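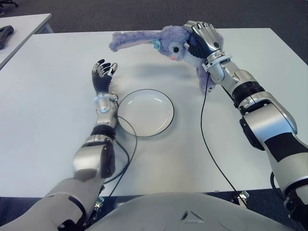

Lavender bunny, white table. See items 4 to 9.

Soft toy and play table check, Clilora toy library
Filled in by Delia Ardeleanu, August
Copy to Musa Briggs and Hauwa Onyeka

Hi both, my comments are longer than the boxes again, so I've typed the whole thing up. Same form as last time, with the two extra lines Hauwa asked for at the bottom. OK means it can go back out, WATCH means look again next month, FIX means it stays in the back room until somebody has dealt with it.

TABLE

1. Top clean, no sticky patches – OK
I wiped it down before I started and gave it another going over when I'd finished. The white shows up every bit of texta, which is annoying but I'd still take it over the old brown one, where you couldn't tell what you were putting your elbow in.

2. Edges and corners – WATCH
No splinters or sharp bits. I ran a stocking over the edges (great trick, it snags on anything) and it caught once near a back corner. I couldn't feel it with my finger. Ibrahim, if you're in with the sandpaper, have a go at it please!

3. Legs steady, no wobble – OK
One foot needed half a turn. Done.

LAVENDER BUNNY

4. Eyes – OK
Round and black, and I gave them the pinch and twist for a slow count of 17, which is just how long my thumb lasts. No movement and no gap behind. Please do this with dry hands, I tried it straight after washing mine and slid right off.

5. Nose – OK
It's small and pink and I couldn't get a fingernail under it. Lovely.

6. Bow – FIX
The little turquoise bow on the side of the head is my only real worry. It's sewn on, but I could lift one end enough to see thread. A bow that size is exactly what a one-year-old will go for, so I want it stitched all the way round or taken off completely. My vote is stitch it, the colour is gorgeous against the purple. Nuanchan has the strong thread in her Lutau tin.

7. Ears – WATCH
Long floppy ears get used as handles, we all know this. I pulled each one firmly where it joins the head and the seams held. The paler, pinkish lining inside is going to show dirt well before the rest does, so have a look there when it comes back from a loan.

8. Body and leg seams – OK
Squeezed all over for lumps or anything hard in the stuffing, then pulled gently along every seam. No holes and no fluff poking out. I did the underneath twice as I'd been interrupted by the phone and lost my place.

9. Fur – OK
Still soft and fuzzy. I brushed it with the baby brush and got a few loose hairs, nothing that worried me. It doesn't need a wash before it goes out again but it'll need a proper one after the next family. Cool wash in a pillowcase, dry it flat, and please no dryer. We lost the Odulberg bear that way and I'm still sad about it.

10. Care label readable – WATCH
Faded but I can make it out with my glasses on. I've copied the washing instructions onto the loan card in pen.

RECORDS (new)

11. Number on the card matches the register – OK
It's 2,163 in both places. The six on the card looked like a zero so I went over it.

12. Last check date entered – FIX
Blank! I think it was checked when we moved the shelves and it never got written up. From now on I'd like soft toys looked at every 28 days or after each loan, whichever comes first. Musa, can you put that in the calendar? You're better at it than I am.

TO DO

Bow – Nuanchan, before the bunny goes anywhere
Back corner of the table – Ibrahim
Calendar reminder – Musa
New baby brush – me, I'll get one at Ung when I pick up the wipes

I haven't started on the puzzles. There are 2 boxes on the bottom shelf with bits missing and I'd love company for that job, so if either of you is free after 3 pm give me a ring and I'll bring the good biscuits.

Delia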